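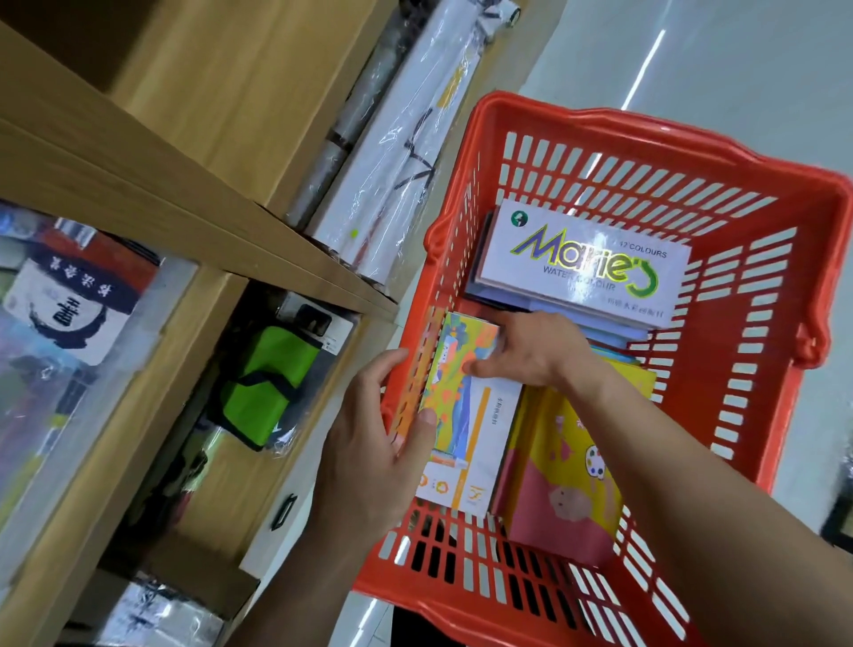 **Pulling mixed watercolor stock off shelves in baskets: upright or flat?**

Posted by Demetrio Tejada in Retail and Stockroom

I do the children's art section at Sevness, the Rosetti Street store. The bays are light wood with a slotted metal strip on the uprights for the shelf pins. Clear width is 705 mm and shelf depth is 370 mm. In May we move the pan and tube sets one bay over, so everything on the middle shelf has to come off, get checked against the list and go back in a different order.

A cart does not fit in the aisle with customers present. I use the plastic shopping baskets from the front door, the type with slotted walls and folding handles. The contents are mixed: flat watercolor boxes, upright illustrated boxes, children's painting books, paper pads. My last attempt took 7 baskets and I had two kinds of damage.

- Box corners pushed into the wall slots and creased.
- Pads bowed under the weight of paint sets stacked on top.

The stacks themselves are also a problem. The sets are not all the same size, and the thin ones at the bottom stay behind or slide forward when I take the rest. I would like a fixed loading order that I can write down for the Thursday person. Buying totes is not an option this year.
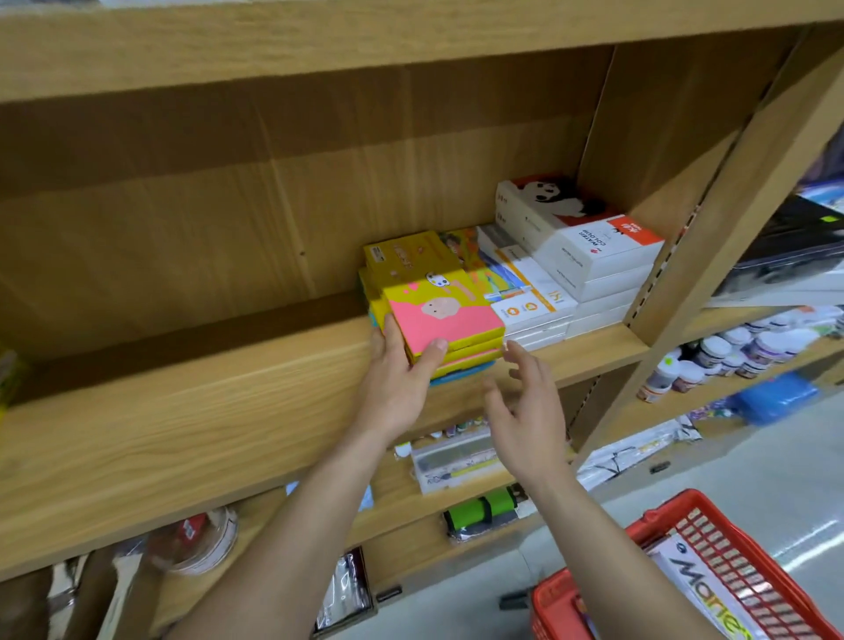
### pinstrip_dan

Work by size first and by product second. The order I use for this kind of stock:

1. Clear a landing spot on an empty shelf or on the floor at the end of the aisle. Do not load directly from a mixed stack.
2. Take the stack down in lifts no thicker than your hand can close on. One hand on the front edge, the other on the side. If you hold only the front, the lower boxes shear backward.
3. Sort into three groups: rigid boxes, soft covers (books and pads), and anything tall and narrow.
4. Load rigid boxes of one size upright, tight against each other, lids all facing the same way. They support each other and the item numbers can be read without lifting anything.
5. Put the odd flat box at the far end by itself.
6. Soft covers get their own basket. They go flat, spine to the wall.

Step 4 fixes your corner creases for the most part. A box creases at a slot when it can rotate. If the row is tight, it cannot rotate. Fill any remaining gap with a folded paper bag.

Fold both handles down onto the rim before you lift, and carry by the rim when the basket is close to your body. Carrying by the handles lets the load tip toward the heavier side.

Leave tube sets and tubs for last. A tub with a loose lid at the bottom of a basket will ruin everything above it, and the lids on tubs that customers have opened are often only resting in place. Check each one with a quarter turn.

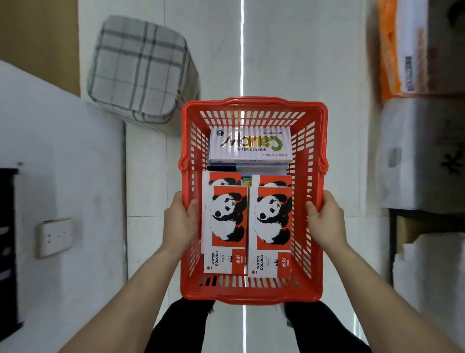
Tunari_stock replied that upright loading is fine for a short carry but should not be left overnight. In thin cartons the pans drop out of the plastic tray and collect at the lower end, and the customer opens the box to find a mess. If the baskets will sit until morning, lay the sets flat and stop at four layers.

pinstrip_dan: Agreed for pan sets with a loose tray. Tubes are not affected.

### Halvorsen M.

just use cardboard boxes from the delivery. free and you can throw them out after

### ledger_and_shelf

The handling advice above is good. Two points on the records side, which is where most of the time goes.

Count at the shelf, before loading. If you use Bartoš for inventory, open a transfer with the old bay as source and the new bay as destination, and scan each size group as one line. Then label the basket with the line number on masking tape. At the other end you confirm the line and do not scan again. In our store the second scan took longer than the move.

Set the shelf pins in the new bay before anything is pulled. Measure the tallest upright box and add one slot for finger clearance. Upright display boxes go at the back, flat stacks in front, with the stacks kept lower than the printed area of the box behind. At 370 mm depth you should have room for both rows, but check with the painting books, which are usually the deepest item.

On weight: paper is the item that people underestimate. A pad basket filled to the rim is too heavy to lower onto a bottom shelf under control. Half full is my limit for pads, any size.

### Demetrio Tejada

Thanks. I tried the size groups on one shelf before opening. No creased corners, and the sets went back in order. We do use Bartoš but I had been scanning at both ends, so I will change that. The cardboard boxes from delivery are 1000 mm long and do not clear the end of the aisle.

Still open: whether the rolled paper in plastic wrap can travel with the pads or needs a separate basket. It sticks out past the rim if I stand it on end.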